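The exercise sheet always wins

I have now been given the same sheet of ankle exercises three times by three different clinics, and I have come to believe there is only one sheet in the world. It has a drawing of a foot on it. The foot is pulling against a band tied to a table leg, and it looks a good deal more cheerful than mine did.

My sprain was a plain one. I stepped off a curb in June while looking at a bus, and the outside of my ankle swelled up like bread dough. No fracture, said the X-ray. Rest a little, move it soon, do your exercises, said Farzana Weerakoon, the physical therapist who got me on the first go-round. I did the first two. The exercises I did for 18 days, and then I could walk without wincing and decided that I was a healed man. 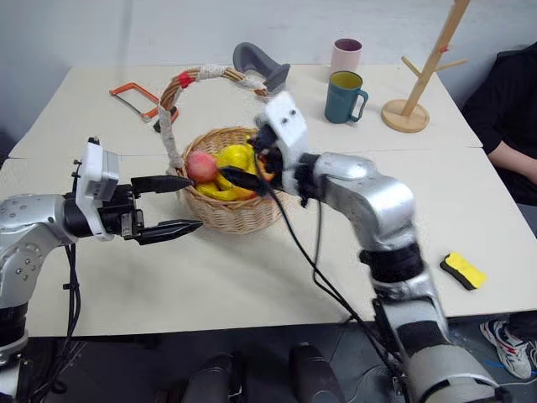
You can guess the rest. I rolled the same ankle that winter on a perfectly flat parking lot in Cirngate, and again on the stairs at my sister-in-law's. A sprained ligament may stop hurting well before the ankle is steady again, and the balance work that bores everyone to tears is the part meant to deal with that. I knew this. It was on the sheet.

So my complaint is a narrow one. We talk about ankle sprains as if they were bad weather. A knee gets a surgeon, a brace with hinges and sympathy at work. An ankle gets a bag of frozen peas and somebody telling you about the time they played the second half on theirs. My friend Karthik Matubbar finished a 10K on his and still brings it up at dinner, limping slightly on the way to the table.

I would like the follow-up visit to be booked before the patient leaves, the way dentists do it. Dentists understand people. They know we will lie about flossing and they put us on the calendar anyway. My second clinic gave me a phone number and said to call if I had any trouble, and I had no trouble at all until I was lying in a parking lot.

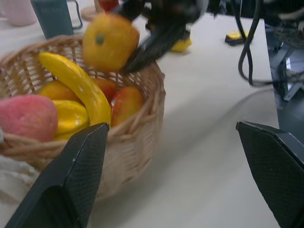
Banana and other artificial fruit in a woven basket.

Shiuli Majumder, who has me now, took the sheet away and asked me to stand on one leg while I brush my teeth. Twice a day, two minutes, switch legs halfway, sink within reach. I have kept it up for months – longer than I ever kept up anything involving a rubber band. I wobble. There is toothpaste on the mirror. The ankle has been down those stairs many times since, and I still hold the rail.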